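This site uses cookies to remember your settings. By continuing to read, you agree to our cookie policy.

Print this page | E-mail to a friend

How to Keep a Basketball Scorebook Without Losing Your Place

My first time at the scorer's table was a summer league game at Kallbridge, and by halftime my page looked like a grocery list somebody had sat on. I've filled a good many books since then (game 574 was in April!), and I promise it gets easier.

Get there early enough to copy both rosters before warmups end. Write the players in number order, lowest at the top, so your eye learns where to jump. Ask each coach to mark the starters, and have them check your spelling while they're standing there.

Now, the scoring itself. Each player has a row, and you write a 2 or a 3 in the box for the quarter when a basket drops. For a free throw, draw a small open circle when the shooter steps up, then fill it in if the shot is good. Right after that, cross off the next number in the running score. Do it in that order every single time, player first and running score second, and you'll nearly always know where you are when the gym gets loud.

Fouls go in the little P1 to P5 boxes. Say the number under your breath as the official signals it (I still do, and people do look at me funny), then slash the box and add a team foul.

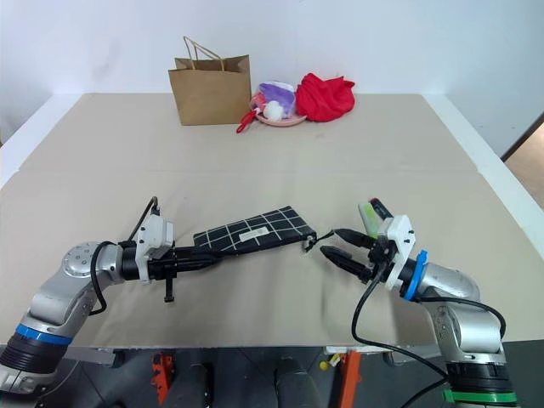
At every timeout, lean over and compare your total with the scoreboard. If the two don't match, tell the nearest official at the next dead ball and work backward from the last total you both agreed on. At our Flustivness tournament we once had teams finish with 185 points between them, and those quick checks were all that kept me sane.

When the buzzer goes, add up each player's row, then the quarters, and make sure both give the same final. Get the referee to sign before anyone wanders off toward the snack bar.

Comments (3)

hoopmom_clernness: The open circle trick saved me last night, thank you!!

benchwarmer200: We use a different color pen for each half at Tilahun. Makes going back so much easier.

leftcornerthree: How do you mark a technical on the coach?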